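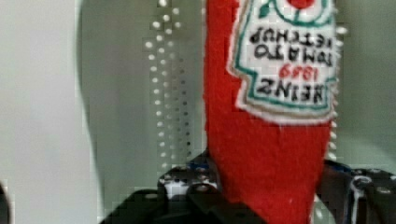
Alvar Sandberg wrote to me after last Wednesday's class that he had always thought of felt as the easy cloth, the one you hand to children, and could I please explain why his blanket stitch puckers every single time he goes around a curve. I promised him an answer in the notes, so let's begin there, and everyone else can read over his shoulder!

Puckering nearly always comes from pulling. Woven cotton has threads running both ways and will forgive a tight hand, but felt is only fibers tangled together, and it gives wherever you tug it. Draw the thread until it lies flat and then stop, even if it looks a little slack to you. On a tight curve, bring your stitches closer together on the inside and let them fan out at the edge.

Session 4: Felt and what it is made of

Wool felt is made with moisture, heat and rubbing, which open the scales on the fibers and lock them together. Craft felt is usually acrylic or polyester, punched over and over with barbed needles. Both are lovely to work with (I have drawers full of both, as my family will tell you), but they age differently. The synthetic kind tends to pill with handling, and any bright solid color will show every speck of lint in the house. A strip of masking tape wrapped around your fingers lifts most of it off. Please don't go at pills with a razor until you've tried it on a scrap.

Cutting and layering

Cut small pieces with short, sharp scissors and turn the felt, keeping the scissors still. If you are sewing a patch or label onto a stuffed shape, attach it before you stuff. I know some of you like to see the finished roundness first, and I was the same for years, but you will have a much easier time on a flat piece.

Letters should be cut larger than you think. Anything with a thin stem will stretch, so for small lettering use backstitch in two strands of floss.

For next time

Bring a paper pattern for one simple food shape, two colors of felt, and floss to match. Read the Grellosdale handout as far as the part on gussets. We'll start stuffing at 10, and I'll have the kettle on before then.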